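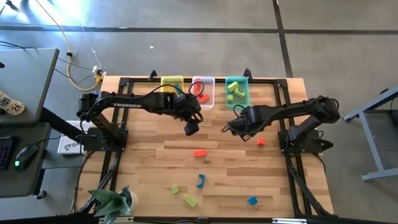

Worku

Status: open
Area: toy block sorting table, Zodemside playroom set

Problem: blocks keep going back into the wrong bin, and the middle bin is hard to read. It is translucent with a pinkish tint, so people treat it as a spare. At the moment it has two red-orange blocks in it. The green ones are in the teal bin, where they belong, and there's a blue one in the yellow bin. Six are still out on the tabletop.

Tried so far:
– Moved the bins to the far edge of the table. Better, the near side is free for sorting.
– Put a Vanasard paper label on the middle bin. It peeled after 11 days – the plastic is too smooth.
– Wiped the butcher-block top with a damp cloth and let it dry for 30 minutes before putting blocks back. No change to the sorting, but the top feels less sticky.

Not tried: a solid red bin. Virkex lists one in the same size but only in cartons of 80. I have asked if they will sell a single one.

Update, February: no reply from Virkex yet. Red-orange stays in the middle bin for now. Please don't put blue in there. Leaving this ticket open until the bin question is settled.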